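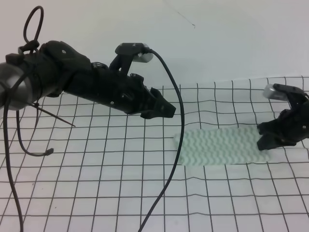
The Rey pad on the squared tabletop

Rey pads: your questions

Thank you for all your messages since we added the Rey to the Stistard range last November. Derek Marsden and I do our best to answer everyone, but the same questions do come round again (quite understandably!), so we've gathered them up and I hope yours is among them.

What is it for?
Most people keep one by the sink to dry up splashes or stand a few cups on. We've also heard from customers who put one under a plant pot, or on the bathroom shelf, and we're delighted with all of it. Please don't use it under anything straight from the oven, though.

Why are the stripes wavy, and is the green meant to look patchy?
The waves are simply the pattern we fell in love with. And yes, the green is meant to be a bit speckled, with white coming through in places, so please don't worry that yours has faded.
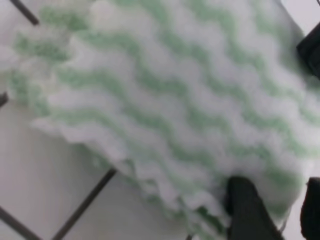
How do I wash it?
A cool wash with your ordinary powder is plenty, and no fabric softener please, as it leaves the pile limp. Ours has been through around 36 washes now and still gets used every morning.

How should I dry it?
Lay it out flat on a table or a clean worktop, pull the corners gently square and run your hand along the ridges. Give it 10 hours or so, longer in a chilly house. Hanging it from one corner will drag it out of shape, I'm sorry to say.
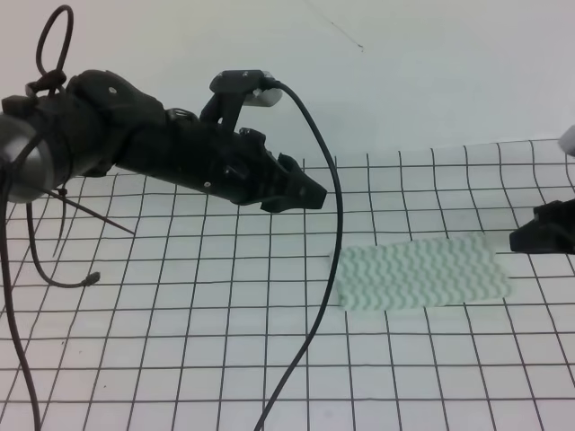
Laid flat, with the pale green ridges uppermost

Does it match the Verent tea towels?
Near enough, I'd say, though the Verent green is a touch darker. The Vistano set is closer.

Can I send it back?
Of course. Pop it in the post unwashed and tuck your order slip in with it.

Last updated 28 July 2026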